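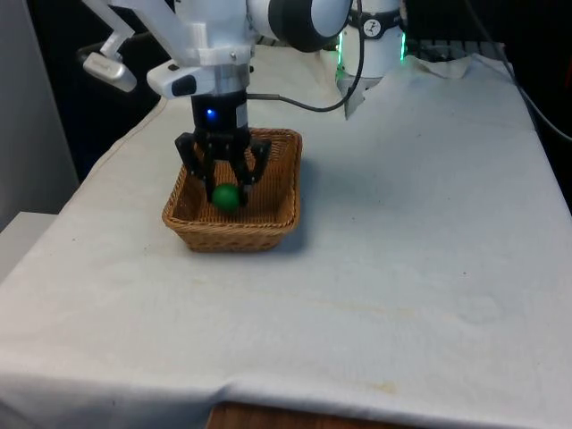
How far ahead should a small packing business plan for its first robot arm? Set aside one full budget year, and put the training hours and spare parts in the same request as the arm itself.

Search this site Enter keywords Go

December
By Nermin Bozkurt

PORILWOOD – Koubek, which advises small manufacturers on equipment purchases, has released a planning guide for firms buying a robot arm for light handling work. The guide is free and covers the period from first quote to the end of the first year of use.

It was written for gift packers, craft suppliers and similar businesses, where one table may see several kinds of goods in a single shift. Koubek drew on purchase records from 313 sites. Most had bought one arm, and many had left the gripper, the mounting and staff time out of the original request.

"People get a price for the arm and take that to the owner," said Kwok-wai Kwan, who led the work at Koubek. "Then they need a second set of fingers, or the table has to be moved, and they have to go back and ask again. We would like them to ask once."

The guide recommends that buyers try their own goods on a supplier's arm before signing. Round items and woven containers should be tried along with boxes, and the test should include both putting an item in and taking it out. 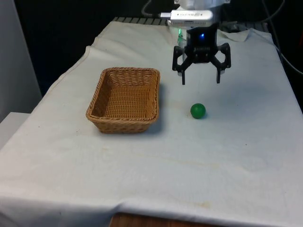 A parallel gripper above a table with a green ball and a wicker basket.

Worksheets in the guide list costs under separate headings for the arm, gripper, cameras, cabling, guarding, training and service. A sample budget for a single table allows $975 for spare fingers and cables and up to $3,000 for staff training in the first year. Both lines are meant to be changed to suit local prices.

A chapter on leasing compares 2 payment plans and explains what to check in the service terms, including response times and who pays for shipping if a part goes back. Buyers are also advised to get the cost of software updates in writing.

Koubek will go through the worksheets with local firms at its Ploltau office in December. Sessions start at 9 a.m., and visitors are asked to bring item sizes, weights and any quotes they already have. Cutell, the printer of the guide, will supply paper copies at the sessions. Copies can also be requested from the Porilwood office by mail or phone.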